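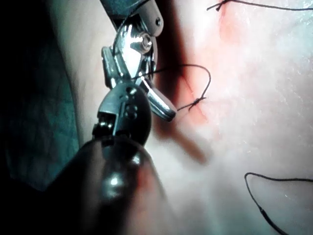
Abenezer Wubshet wants to know if the fishing contest in Grerncombe was rigged, and if so, whether he can have his coins back.

Filed under: Browser Games, Virtual Worlds, Nostalgia
5 min read
May 12, 2023

Abenezer, the coins are gone. The whole town is gone. But I spent most of middle school on that dock and I have opinions, so settle in.

For the young and the well-adjusted: Grerncombe was a browser game where you were a badger in a raincoat. You had a cottage, a wheelbarrow, and a chat filter that blocked the word "grape" for reasons that were never shared with the public.

The fishing contest ran every Saturday off the end of the dock. You clicked, you waited, a fish came up or a boot did. The biggest fish when the bell rang won a hat. I never won the hat. I mention this now so you can factor it in.

Now, rigging. The popular theory was that members got bigger fish. Members paid Truvlow every month and had nicer wheelbarrows, so it was easy to believe they had nicer fish too.

I believed this with my whole heart until my aunt bought me a membership for my birthday. I caught boots. I caught them in a premium raincoat.

The second theory was the rod. There was a rod called the Fodor in the general store, it cost 1,469 coins, and the description said "a fine rod." That was the full description. People sold their furniture for it.

I sold my furniture for it. My badger lived in a cottage with a rod and a rug. Visitors would come in, look around, and leave without typing anything.

The Fodor did change the animation. The line went out farther and there was a nicer plop. A guy on the old fan board swore the plop meant bigger fish, and his proof was that he had caught a big fish and there had been a plop.

Every guide site copied him. If you look up Grerncombe cheats today (the ones that still load) they all say BUY THE FODOR, in capitals, usually in yellow letters on a green background. Half of them kept his typo. "Incraeses catch."

The third theory was standing spots. You had to be on the last plank, facing left. Facing right was for beginners. You'd get there before the contest and the whole dock would be badgers stacked on the same plank, all facing left, so that it looked like one very blurry badger.

If you faced right, you got told. The chat filter didn't allow much, so it would be something like "TURN AROUND PLEASE FRIEND," and you've never felt menace until you've had that from a stack of badgers.

So was it rigged? My honest answer is sort of, and in a much duller way than any of us wanted.

One October, long after I should have found something else to do, a former Truvlow programmer turned up on the fan board and answered questions for an evening. He was very patient. Most of the questions were about the word grape.

He said fish size was a plain random roll. Same for members, same for free accounts, same for every rod and every plank. He said he'd never heard of facing left and seemed a little worried about us.

But the roll happened when you clicked to cast, and the game would let you cast again the moment your line came up. So the winner was mostly whoever got the most casts in before the bell. That was it. Fast connection, fast finger, hat.

And here's where the Fodor comes back into it. The long line. The nicer plop. That animation ran 3 seconds longer than the one for the free rod you got in the tutorial.

I paid 1,469 coins to fish slower. We all did. The kids winning hats were the ones who couldn't afford it.

He was asked if this was on purpose, maybe to help out new players. He said no, the artist just liked the plop.

The thread afterward was not our finest hour. Almost 100 replies, and most of them were from people explaining that he was wrong. Someone said he had obviously never played at a high level. The plop guy came back to say he stood by his research.

A couple of people moved over to Laltmont after that, the one with the otters, where the fishing was supposed to be fairer. I tried it for a week. No boots, just fish, one after another. I've rarely been so bored.

Abenezer, to your actual question. You paid the entry fee, you stood on the plank, you lost to a child with a starter rod and good internet. I don't think that's a refund situation. I'd have liked one too.

And yes, I checked, the guide sites still say to buy the rod. I emailed one of them with a correction. The address bounced.

Someone has asked about the hat. It was a brown hat. It had a small feather in it and it went with nothing, and if you have one on an old account somewhere and a screenshot to go with it, please don't send it to me.

Okay, send it to me.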